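Notebook, paint bench -- Sterkard shop

Carrying on from the last entry, which stopped in the middle of the stencil trials because I ran out of page. The stencils are done and in the flat file, second drawer. I did not get to the red ones. They need the edges trimmed first and the good knife is at Painemal with Tianyou.

The main job this week is sorting the brushes and the bottle paints before the sign work starts. We have been taking brushes out of whatever jar is closest and putting them back in whatever jar is closest, and the result is that the liners have been used for filling and the fillers have been used for glue. Zhiqiang Bai found one of the small rounds stuck to the underside of the shelf. It came off with a scraper. I threw it out.

What I am trying to settle:

Which brushes are still good enough for lettering.
Which ones go down to base coat and touch-up.
Which ones are for glue and dust only, and get a band of tape so they stay that way.

Method for checking. Wash the brush in lukewarm water with a little bar soap, work it in the palm, rinse, shape with the fingers, and lay it flat to dry overnight. Do not stand it in a jar. When dry, look at the tip under the lamp. A round should come back to a point by itself once it is wet again. A flat should have a straight edge with no strays past the corner. Then load it with thinned black and pull a line 10 cm long on scrap board. If the line splits or gets fat halfway, the brush goes down a grade. I pull the line twice, the first one is often bad only because I am cold.

Soap is the plain kitchen bar. We tried the brush cleaner from Nokine and it works, but it leaves the hairs slick and the next load of paint beads up unless it is rinsed for a long time. Fine for the end of the month, too slow for every day.

Old acrylic in the ferrule is the real problem. Once it is packed up inside the metal the hairs spread and there is no getting them back. I soaked one of the worst ones in rubbing alcohol for 5 minutes and combed it with the old toothbrush. A lot of color came out, mostly green, and the spread was a bit less afterward. Not enough for lettering. It is a touch-up brush now.

Note on soaking: keep the level below the metal. I let one go too deep last September and the handle swelled, the paint on it cracked, and the ferrule has been loose ever since. Zhiqiang crimped it with pliers and it still turns if you press. I keep meaning to glue it.

Handles. Most of the numbers have worn off, so going by number is no use. I held them against the size card from the Tostier catalog and wrote the size on a bit of masking tape at the end of the handle. Pencil, then clear tape over. Marker came off on my fingers the last time.

Paints. The squeeze bottles are easier than the tubs for small jobs and we waste less, but the caps clog. Pin through the nozzle, wipe, close. If the pin does not go through, take the top off and soak it in warm water. Do not cut the nozzle wider. Somebody cut one of the blues and it now lets go of a spoonful at a time.

I weighed the white before opening it so we have a starting number: 464 g with the cap on. The big refill jug was 969 g, also with the cap on. Will weigh both again when the first set of signs is finished and we can work out how much to order. Tianyou thinks we use more white than everything else put together. Probably right, it goes into every mix.

Shake each bottle before use even if it looks fine. The ochre had clear liquid sitting on top and a thick layer under it, and if you squeeze it as it stands you get water on the palette and then a lump.

Layout for the sorting. I cleared off the striped wood table and put everything out flat, bottles to the right side and brushes across the rest. It is a better surface for this than the gray bench, where I lose the dark handles.

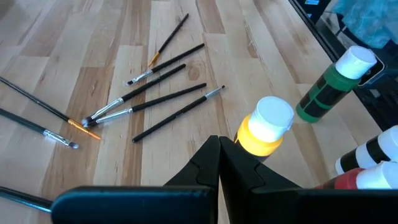
Sterkard, 19 March 2021

Brushes out on the table with the four paint bottles, yellow one included. Most of the handles are black, so handle color is no help for sorting, and I would like to go over to colored tape for the grades. Ferrules are both gold and silver. I had assumed the gold ones were all from one order and the silver from another, but Zhiqiang says we have bought both kinds at the same time, so that is not a way to date them either.

Did not line them up by size before starting, and should have. With the handles pointing different ways it is easy to pick up the same brush again. Next time all tips to the left, and move each one over to a tray after it has been tested.

Two tips lying against each other is also something to watch when they are put down after washing. They dry together and take a bend. Leave a finger's width between them.

Tape colors, agreed with Zhiqiang:

White -- lettering
Blue -- base coat and touch-up
Red -- glue and dust, never paint

We have white and blue here. Red has to come from Painemal, along with the knife. Sent Tianyou a message about both.

Still open:

The wood table needs a wipe with a damp cloth after every session. Acrylic comes off it easily while it is fresh and has to be scraped once it has set, and the scraper marks the grain. Oil it again when the sign work is over.

Storage. The jars are going. I want a shallow tray with a strip of foam along one side, slots cut in the foam, brushes lying flat. Zhiqiang has an offcut of foam that may be long enough. If it is not, a rolled canvas with pockets would do, but then they have to be fully dry before going in or the canvas will smell.

Check whether the thin gold-ferrule ones hold a point after a full day of use. I only pulled the test lines, and a short test says very little about how they are after a few hours.

Spare caps for the bottles. Ask Tostier if they sell them separately.

Stencils, red set, once the knife is back. Trim 5 mm off the long edges and check against the drawing before cutting the corners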